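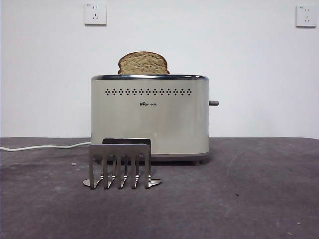 July, just after 6 in the morning

Couldn't sleep, so I've been up reading about the Lornell sale again. It's on! The board at Bultura has finally said they'll sell the whole car division to Zamudard, factories, badge, dealers and all, and I've been grinning at my phone like I'd bought it myself.

I know I should be sad about it. Dad drove Lornells his whole life and he reckoned the day they got a foreign owner would be the day they stopped being Lornells. But they've had five years of the same tired wagon with a new grille each time, and Zamudard wants to put proper money into a small car again. A small car! With a manual, if the talk is right. I'd started to think I'd never see another one.

Xiaoqing rang last night while I was doing the dishes and we went at it for ages. She thinks the Qin plant will be gone in two years, whatever they're promising now. I said they've only just put in the new paint line there and you don't walk away from that. She said companies walk away from that all the time, and she did work in parts supply for long enough that I went a bit quiet. Still, the statement says 500 jobs are safe at Qin and another 135 are coming over from the gearbox side. I hope it holds. I really do.

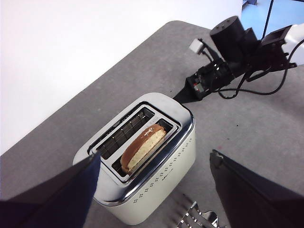
And then there's the dealer question, which hardly gets a mention in the papers. Ours is down to one bloke and a service bay, and the nearest other one is almost 6 hours' drive. If Zamudard lets its own dealers look after Lornells, I could get the timing belt done in town and be home for lunch. That alone would make me a fan.

Must ask whether the old warranty carries over. Also ring about the door seal – the colour they sent was wrong again.
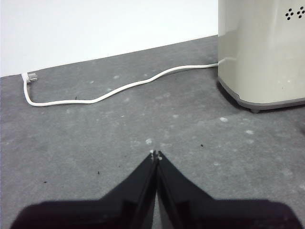 Matilde Teixeira
Diary, July, evening

Back again, with more news. They had the Zamudard boss on the radio on the drive home and she was good, much less polished than I'd expected. She said her first car was a second-hand Lornell hatch with no heater, and she still remembers the smell of it. I believed her! You can't make up that smell – warm vinyl and wet carpet.

She wouldn't be drawn on the small car. "Ask me when the sale's gone through," was all he got out of her, and he tried three times. Fine by me. I can wait until spring.

Gave the old girl a wash before tea to celebrate. The rust behind the back wheel has spread a bit.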